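Marneck 3: worth a cinema ticket, or wait for home?
Posted by Demyd Tkachuk, December 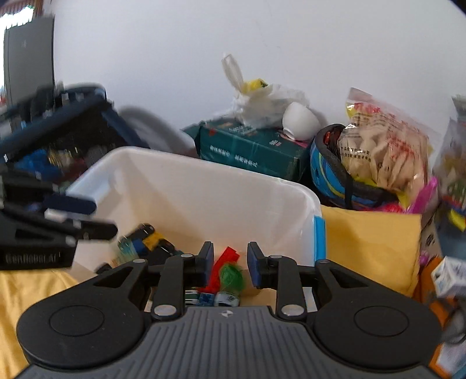
The toy bin, nearly empty.

I took my two children to the third Marneck film and I am still undecided, so I ask for your opinions. The first one we have watched perhaps 30 times. The second I try to forget (the submarine, the songs). The new one goes back to the lighthouse and the old ferry, and I was glad of that. But the first half hour is very slow and my younger one asked twice if it was finished.

The animation of the sea is beautiful. The story I could guess from the trailer.

---
ustyna_h
8:15 pm

I liked it much more than you did. The slow beginning is the best part for me. The ferry captain is old and the film lets him be old, he needs time to climb the stairs. My daughter is nine and she was completely quiet.

---
Sirko46
8:32 pm

Nine is a good age for it. For a child of five it is too long, I agree with Demyd. Also the villain comes in after one hour and leaves again after ten minutes. Why did they pay an actor for this?

---
ustyna_h
8:40 pm

He is not a villain, he wants to buy the harbour. I think you went out for popcorn in the scene where he explains it.

---
Sirko46
8:44 pm

I did go out for popcorn. But he laughs like a villain.

---
V. Hutsuliak
9:05 pm

May I disagree with everybody about the second film? It has many faults but it tried something new. The third is the first film again with better water. Even the storm comes at the same place. I saw it with the original voices and with the dubbing, and the dubbing is better, the jokes of the seagull are much sharper.

---
Demyd Tkachuk
9:20 pm

Valentyna, you are the first person I meet who defends the submarine. About the storm you are right, I did not notice it. Which cinema had the original voices? Ours shows only the dubbed one.

---
V. Hutsuliak
9:26 pm

The Lytvynenko, the small hall upstairs. Only the late showing. Bring a pullover.

---
nadiia_n
10:10 pm

Please could people write a warning before they tell the plot? I have tickets for tomorrow and now I know about the harbour.

---
ustyna_h
10:13 pm

Sorry, Nadiia. The harbour is in the trailer too, so you have not lost much. Stay for the credits, there is a short scene with the seagull.

---
Demyd Tkachuk
10:21 pm

We left before the credits. Now I have to buy the tickets again.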